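**Progress report to the Losden fund – furniture refurbishment, Rindthorpe workshop**
Report date: 19/05/2022
Period covered: from the start of April to the date above

## 1. Summary

The grant pays for the repair and refinishing of second-hand tables and the fitting out of two teaching rooms at Rindthorpe. Of the 19 tables in the programme, 14 are finished and the remaining five are at the stripping or first-coat stage. Spending is within the agreed budget. One change to the finish specification is reported in section 3 and one item needs a decision from the fund (section 6).

## 2. Work completed

All 19 tables were collected from the Bozkurt store in April and checked on arrival. Each was given a number on the underside of the top, and a record sheet was opened under the same number. The sheets note the condition of the top, the joints, the feet and any earlier repairs.

The most common faults on arrival were:

- ring marks and heat marks in the old finish
- loose corner joints in the underframe
- missing or uneven feet
- edge damage from stacking

Loose joints were taken apart, cleaned back to bare wood and reglued under clamps overnight. Where a joint had been repaired before with screws, the screws were removed and the holes plugged. Two tops had opened along a glue line. Both were planed, rejoined and left in clamps for a full day before sanding.

Sanding was done in three grades, the last by hand along the grain. The dust extractor hired for this stage has been returned.

## 3. Finish specification

The original specification called for a clear satin varnish over bare wood. On the first test board this gave an uneven result, with old stain showing through in patches that sanding did not remove without taking too much off the surface. The specification was changed to a medium brown oil stain followed by two coats of hard-wearing oil.

The change adds one drying period to each table. It also gives a surface that can be patched locally when it is scratched, where the varnish would have needed a full strip. The added cost of the stain is 285 pounds for the whole programme and has been met from the saving on varnish and from the contingency line.

Application is now as follows:

1. Wipe down with a damp cloth and leave until dry.
2. Apply stain with a lint-free cloth along the grain. Wipe off after ten minutes.
3. Leave overnight.
4. Apply the first coat of oil thinly. Wipe off any excess.
5. Leave overnight, then rub down lightly with a fine pad.
6. Apply the second coat and leave for two days before moving the table.

Oily cloths are laid flat outdoors to dry before disposal. This has been added to the workshop rules.

## 4. Rooms

The larger teaching room was handed over in April with walls painted and sockets tested. Eight of the finished tables are in use there. The smaller room has been painted, but its floor covering was delivered short and laying has stopped at the doorway. The supplier, Plastamum, has agreed to send the missing length at no charge. The skirting will be fitted after that.

Door thresholds in both rooms were measured for level access. The larger room needed a ramp strip, now fitted and screwed down.

## 5. Condition of finished tops

Finished tops are inspected under room lighting for colour, evenness and marks. The point to check on these tables is how far the stain has gone into the softer parts of the grain. Heavy take-up leaves dark lines between paler bands. On the boards tested this was accepted as part of the character of the wood, provided that no blotches or lap marks were present. A top with blotches goes back to step 2 after local sanding.

The agreed appearance is a medium brown ground with the wavy grain lines clearly darker. Tops are to be placed in the rooms with the grain running the same way wherever tables stand together. 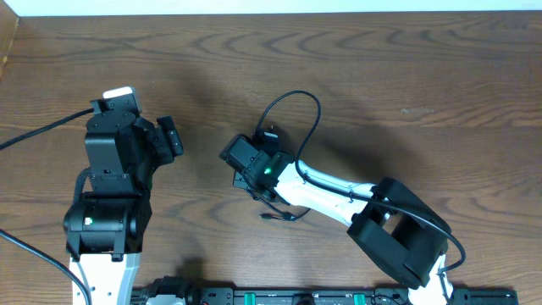 ## 6. Outstanding items and decision requested

- **Remaining tables.** Three are stripped and two have had their first coat of oil. No further materials are needed for them.
- **Feet.** Adjustable feet have been ordered for the tables that rock. The first delivery had the wrong thread and was sent back.
- **Small room floor.** Waiting for the missing length from Plastamum.
- **Care sheet.** A single page in plain wording has been drafted for room users. It covers spills, hot cups and what to do about scratches.

The unspent balance on the materials line is 347 pounds. We ask the fund to agree that this may be used for felt pads, spare oil and a set of replacement feet, to be kept at Rindthorpe for the upkeep of the tables. No other change to the budget is requested.

## 7. Next period

The five remaining tables will be finished in the order of their record numbers. The smaller room will be furnished once the floor and skirting are complete – the tables for it are being held at the workshop until then. Copies of the record sheets will be sent with the final report, together with receipts for stain, oil and hire charges.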